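Collecting First-Person Examples of Table Clearing for an Imitation Learning System

Project report, Bright student laboratory, Bratside

3. Data collection

3.1 Purpose

The Bunuler project studies whether a two-armed machine can learn to clear a table from recordings of people doing the same work. Earlier reports dealt with single objects on a bare surface. The present stage concerns crowded surfaces, where the hands must reach between similar objects and where some of those objects hold liquid. Disposable cups were selected as the main item. They are light, deform under a firm grip, and are easily knocked over by a sleeve or wrist.

3.2 Procedure

Recordings were made at the Drotbridge site in July. Each participant wore a head-mounted camera and was asked to work at a normal pace with both hands. No order of handling was set. Participants were told only that cups with liquid should be kept upright until they could be emptied, and that empty cups could be stacked. A recording ended when the participant stepped away from the table or after 111 seconds, whichever came first. 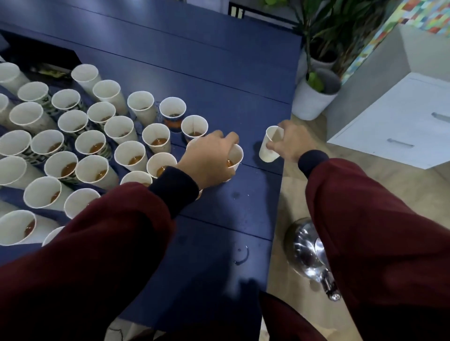 Figure 4. Two-handed handling on a crowded table. The cup in the left hand contains liquid; the cup in the right hand is empty.

The set contains 700 recordings. Of these, 80 were held back for testing and were not viewed by the students who tuned the model. A further 20 were removed after review, mainly for camera straps that had slipped and recordings started too late.

3.3 Labeling

Each recording was divided into reach, grasp, move and release, with separate labels for the left and right hand. The hands often do different things at the same moment – one may hold a full cup while the other sets an empty one aside – and a single label per time step proved too coarse. Cup contents were marked as liquid, empty or unclear. The last label was used whenever the inside of a cup could not be seen.

3.4 Difficulties

Cups covered by a hand or forearm were the main source of disagreement between labelers. The written guide was revised to state that a hidden cup keeps its last known label until it is visible again. Spills were at first left unlabeled. They are now entered as a separate event, with the start time given only if the moment of spilling is on the recording.

Section 4 describes the training setup and the division of the remaining recordings.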